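Getting the Last of the Ketchup, and Other Condiment Notes
September
By Paula Dumitrescu

Most households throw out more sauce than they think. A squeeze bottle that sputters still has several servings on the walls, and jars of mustard and mayonnaise are worse because the shoulders hold so much. The tips on this page came in over the summer. I have tried all of them in my own kitchen except the one about the mayonnaise, which I'll get to.

Start with storage. An opened ketchup bottle keeps best in the refrigerator door, cap down. If yours won't stand on its cap, put it in a tall drinking glass or a clean jar. A cardboard six-pack carrier also works and keeps three or four bottles from falling over each time the door opens. Cut the front panel down a little so you can read the labels.

When the bottle starts to sputter, close the cap, hold the bottle by the bottom end and swing your arm down in one firm arc, with the cap pointing at the floor. Two or three swings will do it. Check the cap first. I didn't, once, and was wiping the cabinet doors until supper.
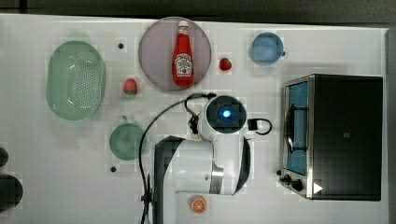

After swinging stops helping, add a tablespoon of vinegar, close the cap and shake hard. What comes out is too thin for fries but good for other things:

– stirred into baked beans in the last 14 minutes
– brushed on meatloaf before it goes in the oven
– mixed with brown sugar and a little mustard for a quick glaze
– added to a pot of vegetable soup that tastes flat

Jailson Cavalcanti uses pickle brine in place of vinegar and says the beans are better for it. I agree about the beans. In the meatloaf glaze I found it too salty, so leave out any other salt if you go that way.

Caps clog because sauce dries in the opening. Wipe the tip with a damp cloth after each use. For one that is already blocked, unscrew the cap and soak it in warm water with a drop of dish soap, then push the dried sauce out from the inside with a toothpick. Rinse it and let it dry before you put it back. Don't poke from the outside with the cap still on, or the plug goes down into the bottle and comes back up next time.

For jars, a narrow rubber spatula is the best tool. Mine is a Fusow and has lasted through years of peanut butter. If you don't own one, make the salad dressing in the jar: oil, vinegar, pepper, a pinch of sugar, lid on, shake. Mustard jars are especially good for this. The mayonnaise tip was to do the same with buttermilk and dill. I don't keep buttermilk, but Bianca Toma has made it that way for a long time and serves it over cucumbers.

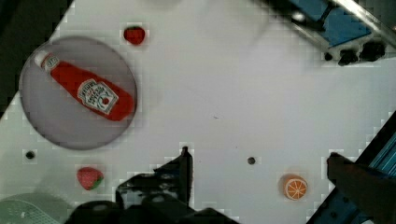

Clamstead Home Kitchen Club – Pantry and Storage Group

Stains come up every year. Ketchup on a plastic cutting board or a light countertop should be wiped up cold and soon. If a pink shadow stays, spread a paste of baking soda and water over it, leave it until your dishes are done, then rub gently and rinse. On cloth, scrape off what you can with a spoon and run cold water through from the back. Hot water can set it.

Old ketchup will also shine copper. Spread it on a tarnished pan bottom, wait 14 minutes, rub with a soft cloth, then wash as usual. Keep it off lacquered pieces.

Finally, write the date you opened it on every bottle. A strip of masking tape on the bottom end holds up better than marker on plastic, which rubs off in the door. Mircea Rusu asked whether the tape leaves glue behind. It does if it stays on for months – a little cooking oil on a paper towel takes it off.

Next month is freezing herbs. Leave your tips in the folder by the sink at Clamstead, with your name on them if you want it printed.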